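Morning

Up before six and back on the heating bill. The one from Gronell came to 3458, and I still can't make it match what I wrote in the book for November. The meter reading is right. I checked it twice with a flashlight, lying on my side under the stairs.

Called Gronell and waited on hold through two cups of coffee. The woman said part of it was carried over from the old account in Illitz, which I closed before I moved. She will send a form. I asked if I could pay 600 now and the rest once it's settled, and she said yes, so I did that and wrote down the reference number. 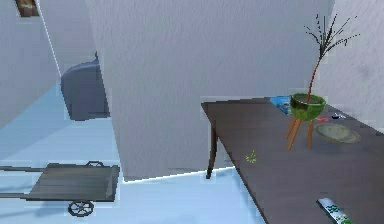 Afternoon

Walked to the Maluleke store for bread, onions and lamp oil. The road past the school is still dug up, so I went by the river, nearly 200 steps down and the same back up. My knee complained on the way home. Rain started at the bakery corner and I had no hat.

Made soup. Too much salt again. I put a potato in and it helped a little.

Read the Dritik manual for the boiler after lunch. It says to bleed the valve every autumn, and I don't think I have done it since I moved in. The key for it should be in the kitchen drawer with the string and the batteries.

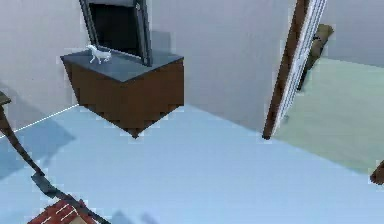

I looked for it until four and found the spare fuse, an old bus pass and the receipt for the kettle. No key. Will try the hardware counter tomorrow, and ask about a draft strip for the back door while I'm there.

Bed early. Knee still sore.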